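Home | Blog | Projects | Robots | About

Tags: grippers, faults, lessons learned

The left gripper that forgot how to close

Last month I lost almost a full week of work because of one small screw, and I want to write down how it happened. Maybe it saves somebody the same week.

For readers who are new on this blog: I work on a small project called Sovach. We teach a robot arm to do simple table tasks, like putting a cup in a tray or moving a tissue box. A person holds two hand-held grippers and does the task, and the position of each gripper is recorded together with how wide the jaws are open. Later the arm learns from these recordings. The software for the recording is our own, and we named it Senlow.

We had 1,072 recordings when I started the first training. The right arm behaved well. The left arm came to the cup, stopped in the correct place, and then closed its jaws only half. The cup stayed where it was. The arm lifted nothing, moved nothing to the tray, and opened again with great confidence.

My first idea was the motor. I changed the motor, and nothing changed. My second idea was the training, so I trained again with other settings, which took two days. Same half-closed jaws. At this point I was quite angry with the robot, and I must say it was not fair to the robot.

Only then did I look at the raw numbers. In the older recordings, the left gripper showed zero when the jaws were fully closed, as it should. From a certain point, the closed value became bigger, little by little, and in the last 163 recordings it was so big that the software understood "half open" when the jaws were in fact touching. The arm had learned exactly what we had told it.

The reason was a set screw behind the jaw. It holds the small magnet which the sensor reads. The screw came loose, and with every squeeze the magnet turned a little on its shaft. You could not feel it in the hand. The grippers felt normal and they looked normal.

I took both grippers apart in the evening. The right one had thread lock on the screw, the left one had none. I had assembled both of them myself in July, so there is no other person to blame. I suppose I was interrupted between the first and the second.

What I changed after this:

Before every session, we close the jaws fully two times and Senlow checks the value. If it is not near zero, the recording does not start. I wanted first to show only a warning, but I know myself and I would click it away.

Both screws have thread lock now, and a line of paint across the screw head and the shaft. If the line is broken, the screw has moved.
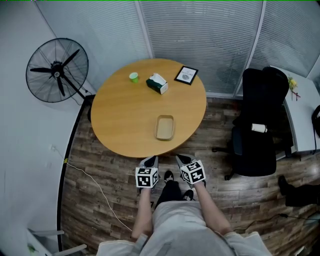

Last modified: 21 January 2022

We are recording the table tasks again with the light round table, with the green cup, the tissue box and the tan tray on it. I decided not to repair the 163 bad recordings with a correction in the software. The magnet did not turn evenly, so any correction would be a guess, and I do not want to teach guesses to an arm.

One question is still open for me. The markers on the white cubes give a very good position of the gripper, but they say nothing about the jaws. I am thinking about putting a small marker on each jaw too, so we would have a second measurement to compare with the sensor. If you have tried this, please write me how small the marker can be before it becomes unreliable.

Contact | Copyright Sovach project blog | Back to top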